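Blue bags: common questions

Last updated September 2025

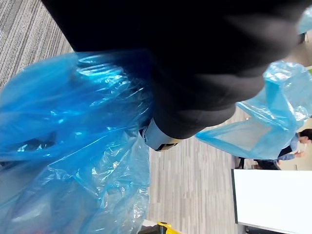
How full should I fill a blue bag?

Stop when it is two-thirds full. You need enough plastic left at the top to gather and tie, and a bag filled to the brim tends to split when it is lifted.

What goes in them?

Clean, dry packaging: plastic bottles, tins, cartons and cardboard torn into pieces. Glass goes in the Sheehan box – never in a bag.

Do I have to use Adesine bags?

Any see-through blue bag will do. We can't take black ones, as the sorters at Horkska need to see what is inside.

Can I put one bag inside another?

Please don't. If a bag has torn, move everything into a new one and put the torn one in with your general rubbish.

How many bags come on a roll, and where do I get more?

The August rolls hold 2 months' supply for most homes. Collect another from the front desk at Datitska.

Comments (3)

tansy_k: Can the bottle tops stay on?

Reply from site: Yes, squash the bottle first and screw the top back on.

millrow22: Desk had run out of rolls when I went – is there a delivery due?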